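Field Visit Report: Two-Arm Towel Folding at the Mersha Open Day
Course: Introduction to Automation, Unit 3

1. Where we went

Our group visited the Mersha workshop on a Tuesday afternoon in January, during its open day. Mersha is a shared building with labs upstairs and a demonstration hall on the ground floor. Our class had signed up for the session run by Pruline, a small team that works on handling cloth with low-cost arms. The session lasted 15 minutes, plus time for questions. There were 197 visitors on the sign-in sheet by the time we left.

2. What the demonstration was about

Most of the robots we have studied in class pick up hard parts. A metal bracket has the same shape every time. Cloth does not, and the Pruline team picked a household towel as their test item for that reason. The task was to fold it in half and then in half again, with both arms working together.

The arms are 3D-printed. The red one works from the left side of the table and the blue one from the right. Each has a yellow gripper, and the left one carries a small black camera module on a bracket next to the gripper. A white plastic sheet covers the table, and the green towel starts out flat between the two arms.

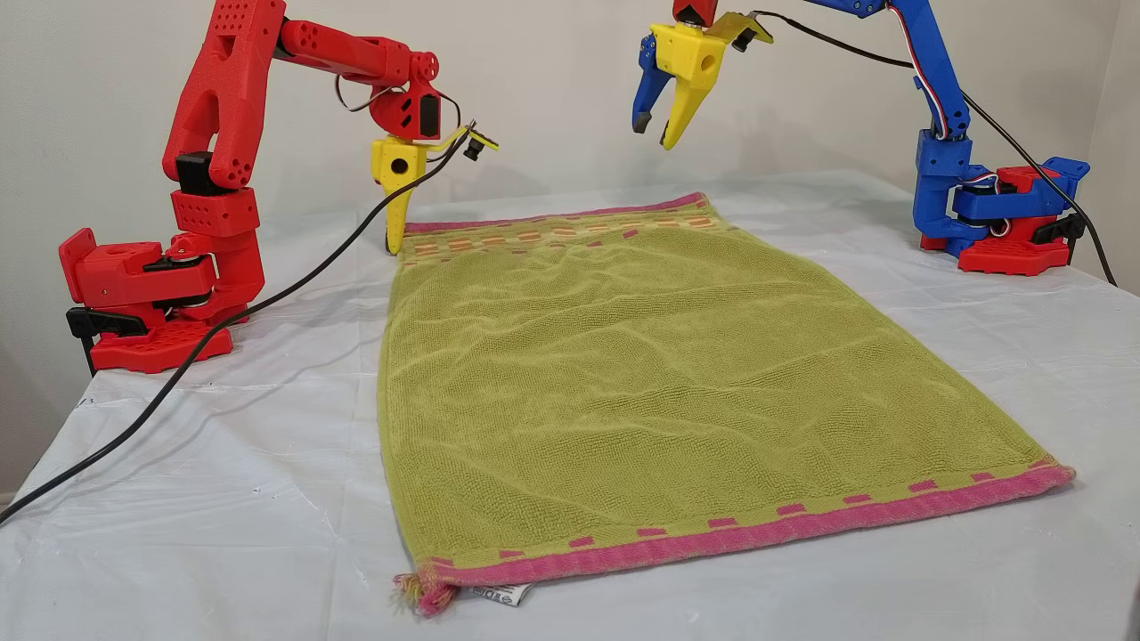

3. How a fold is done

The presenter explained the steps before running them. First, each arm moves to a corner and closes its gripper on the hem. Then both arms lift at the same speed and carry the edge across. If one arm gets ahead, the towel twists and the fold comes out crooked — this happened on the first try we watched. The second try was better, although one corner was still off.

The team told us they had recorded 3945 folds so far and keep the results in a program called Trollano. We did not get to see it running.

4. Questions we asked

We asked why the arms were printed. The answer was mostly about repairs. When a part cracks, they print another one overnight and put it on in the morning. We also asked if the arms could handle a bed sheet. They said the reach is too short, and that a partner group, Avetti, is looking at larger arms.

5. What we would do differently

We stood too far back for the first run and missed how the grippers took hold of the hem. Next time we would ask to move up front earlier. We should also have brought a stopwatch — our notes have no times for the folds, so we cannot compare the two tries except by how they looked.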